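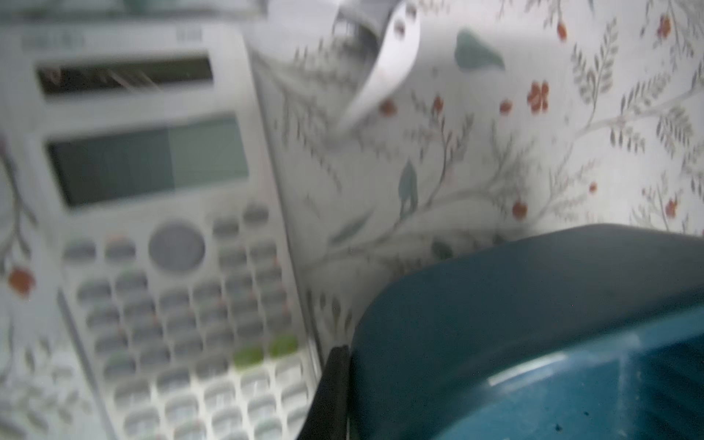

小工作间添机械臂：下单之前先算的几笔账

车间小窍门 / 采购与预算
更新：2018年3月

写得急，想到哪写到哪。准备给自家工作间、小作坊、学校小教室添一两台桌面机械臂的，先看完再掏钱。大厂产线的不用看，帮不上。

一、先写活儿，再看机器

拿张纸。写你要它干什么。别写“自动化”，写“把托盘里的小工具拿出来，分开放”。写到外行看得懂为止。

写完再标：最重的是哪件，最滑的是哪件，最小的是哪件。带把手的小工具看着好抓，一歪就不一样了。计算器这种又扁又平的更麻烦，贴着桌面，夹爪要从侧面找边。选型的时候拿最难的那件去问卖家，别拿最好抓的。

我第一次就是反着来，问的全是方块。到货才发现自己桌上一个方块也没有。

二、臂展不等于能用的范围

参数表上那个数是伸直了量的。伸直了基本干不了细活。实际摆放区要往里收一大截，底座跟前那一块也常常够不着，或者胳膊折得很别扭。

做法：纸板剪个桌面大小，底座位置画上，拿根绳子比。难看，管用。两台的话，两个圈叠在一起的地方才是能配合干活的地方，也是最容易打架的地方。叠多少，买之前画出来。

Husness的Craig Geddes跟我说他那边从来先做桌子后买臂。我不完全同意，桌子做死了，臂换个型号孔位就对不上。铝型材的好处就在这，松开螺丝挪一挪。贵一点，值。

三、预算表怎么列

我的表分4栏：本体、末端（夹爪和指尖）、安装、杂项。多数人只列第一栏。

本体：不多说，各家报价自己去要。含不含税，含不含电源，控制器是不是另算，一条条问。有的报价单上“套装”两个字，到手没有线。

末端：夹爪另算的情况很多。指尖当耗材看，不是当零件看。备用的一起下单，运费省一次。

安装：底板、型材、角码、螺丝、隔板。螺丝多买。真的多买。

杂项：这一栏最容易爆。上次给Flurna那边做的小台子，杂项单独拉出来是1,616克朗，全是扎带、网篮、线材、桌垫、延长线这一类。没有一样是大件，单看哪样都不心疼。加起来就是那么多。

所以现在杂项一律先写上，不写“待定”。写待定等于写零，批钱的人就是那么看的。

四、台面上的东西也要钱

练抓取要有东西抓。别临时从抽屉里翻，翻出来的过两天又被人拿回去用了，程序白调。专门买一套，放台边，不外借。

挑什么：
文具一类，订书机、计算器，形状不规整，便宜，坏了不心疼。
小号的园艺玩具工具，把手粗，叉头细，一件东西两种抓法。
深一点的托盘一个。颜色跟垫子分得开，浅垫子配深色托盘。

托盘要看边。边厚的不容易变形，但夹爪张开度得够。买之前量一下你的夹爪最大开口，再去量边。

桌垫：素的还是带花的？看你用不用相机认东西。花的更难认，难不一定坏事，平时家里桌布就是花的。预算紧就先买一块素的一块花的，换着铺。Buchanan的那份采购清单里只有纯白垫，后来还是补买了，多付一次运费。
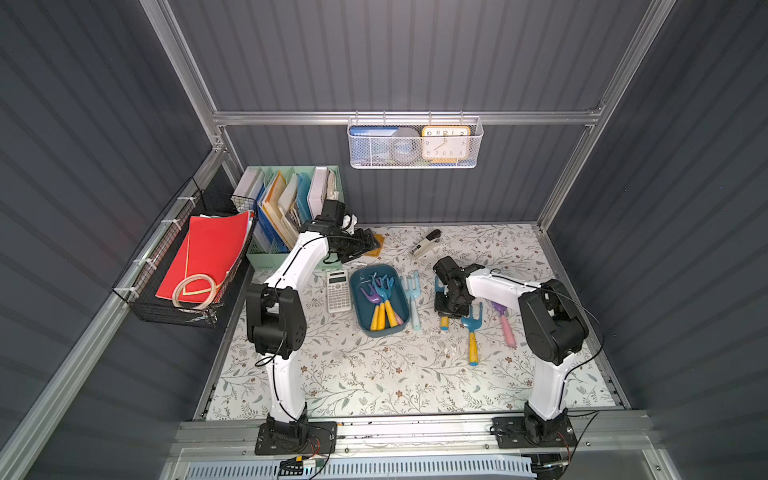 五、收纳别省，往墙上走

台面是给胳膊走的，不是给杂物放的。凡是不参加干活的东西，胶带、文件夹、绳子、钟，都往围板和横梁上挂。网篮便宜，扎带一勒就行。金属丝的比塑料盒好，一眼看见里头有什么。

注意两条。挂的位置要在胳膊扫不到的地方，手动慢慢转一圈试，别估。再一个，篮子别装太满，往外支出来的那一截早晚被碰到。

立式文件架靠角放。占地，但是稳。空间实在小就算了，换墙上的。

六、线

线长按最别扭的姿势量，不按伸直量。胳膊折回来的时候外侧那根绷得最紧。留个弧，固定点别太靠近关节。

控制板放在外面容易拔插，也容易被袖子带到。买个小盒罩一下，几块钱的事。我到现在也没买，别学我。

电源：一台一个插座，别串插排。要是台子离墙远，把走线槽也写进预算。

七、一台还是两台

人人都问。我的答案是看第一条里那张纸。纸上有没有“一手扶着一手干”的活？没有就一台。

两台的花费不是一台乘二。底座要加宽，台子要加深，备件要翻，调试时间翻不止一倍。Kenneth Pollock在Jostuvine做预算的时候是按乘二报的，后来追加了一次，被问得很难看。

折中办法：台子和横梁按两台的尺寸做，先装一台，另一边底座的孔位先打好。以后加，不用拆。我给Gheorghița Barbu出的就是这个主意，她用到现在还是一台，也挺好，那半边空着放备件盒。

八、问卖家的话，照抄就行

“坏了寄回去修，来回运费谁出？”
“修的时候有没有替换机？”
“指尖单卖吗，最少起订多少？”
“固定孔的图纸能不能先发给我？”
“软件升级以后收不收费？”
“我这件东西（附照片）能不能抓，有没有视频？”

第6句最要紧。照片发过去，对方支支吾吾的，先放一放。

邮件问，别电话问。电话里答应的以后找不着。

九、时间也是预算

到货那天就想让它干活，不现实。拆箱、装台、接线、校准，再加上等那一颗没寄到的螺丝。我上次从下单到能正经用，大约39天，其中大半在等货。暑假前后更慢，8月下的单基本别指望当月。

要赶节点的，倒着排，中间留5天什么都不安排。这几天一定会用掉。

十、二手能不能买

能。看三样：关节有没有旷量（断电用手轻轻晃），线皮有没有裂，原装电源再不再。夹爪磨了不怕，换得起。关节松了别碰，修的钱够买半台新的。

卖家不让断电试，走人。

十一、零碎

收据拍照，当天拍。热敏纸半年就白了。

围板颜色选深的、哑光的，反光少。亮面的后来都贴了布，等于买了两遍。

螺丝按规格分袋，袋上写字。

急停按钮要放在人站的那一边，伸手就够得着。买的时候问线够不够长，不够长另配，写进安装那一栏，别写杂项，省得被砍。

保险问一下房东或者单位，有的地方算设备有的地方算工具，赔法不一样。

Vibeke Kirkegaard来信问表格能不能发一份，能，格式有点乱，我理一理再传。Euan Skinner问的夹爪改装那个下次单写，这回来不及了。

相关页面：
工作台高度怎么定
铝型材边角料的用处
旧插排什么时候该扔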